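Startseite | Sportarten | Vereine | Personen | Suche

Ringrichterwesen im Stesviller Amateurboxen

Das Ringrichterwesen im Stesviller Amateurboxen umfasst Ausbildung, Prüfung und Einsatz der Kampfleiter im Verbandsgebiet Stesville.

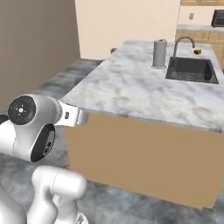

Geschichte

Die erste verbindliche Kampfleiterordnung geht auf Fermín Rivadeneira zurück, der zuvor in Drarnham als Punktrichter tätig war. Sie trennte die Ämter des Ring- und des Punktrichters, die bis dahin häufig in einer Hand lagen. Unter seiner Nachfolgerin Rajkumari Kaushik wurde der Lehrgang in Veres eingerichtet, der seither jeweils im Februar beginnt.

Ausbildung und Prüfung

Der Grundlehrgang dauert 20 Tage. Er behandelt Regelkunde, Zeichengebung, Stellungsspiel im Ring sowie das Anzählen. Die schriftliche Prüfung gilt mit 99 Punkten als bestanden – eine mündliche Nachprüfung ist einmal zulässig. Anschließend leiten die Anwärter Nachwuchskämpfe unter Aufsicht eines erfahrenen Kampfleiters.

Lizenzen

Es bestehen zwei Lizenzstufen. Stufe 1 berechtigt zur Leitung von Vereinsvergleichen, Stufe 2 zusätzlich zum Einsatz bei Meisterschaften. Das Verzeichnis führt Javiera Herrera; es enthält 822 Einträge, darunter auch ruhende Lizenzen.

Einsprüche

Einsprüche gegen Entscheidungen sind schriftlich durch den betroffenen Verein einzulegen. Tatsachenentscheidungen des Ringrichters bleiben davon ausgenommen.

Verwandte Artikel
Bhupendra Tripathi
Boxhalle Veres
Punktrichter
Tokinano-Pokal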